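Spent most of today squeezing trainers for science, so have a small thread on what collecting grasp examples is like from the hand end of the tool.

The project's called Vurwood. We want a model that picks up soft, awkward things without being told what they are, and for that it needs people doing it first, over and over, gripper in hand. I'm people.

Goal for the shoe task is 16 good takes per person. I got through nearly 4 before my wrist started complaining (Linnea does the lot without a break and then goes climbing, no idea how).

Things I've learnt: go in slower than feels natural. Slower than that. If you jab at it, the model learns jabbing, and Nahom plays your worst take back at you over lunch.

Also you have to vary it! Toe up, toe down, from the side, from a daft angle. My first 3 were basically the same grab and all went in the bin, fair enough.

Foam on the finger pads is getting tatty, by the way. Gøran reckons we should swap it before June, I reckon it's got character. We do agree that you shouldn't change it halfway through a batch.

Couple from the session:
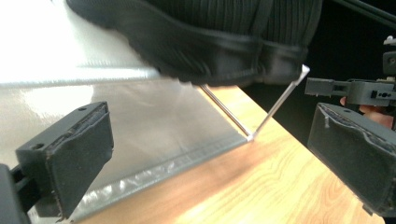
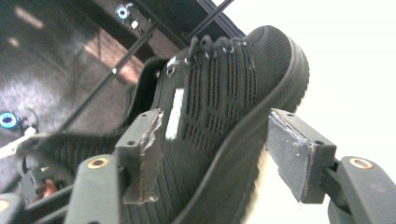

First one, fingers open over the table with the silver sheet. Second one, got the shoe!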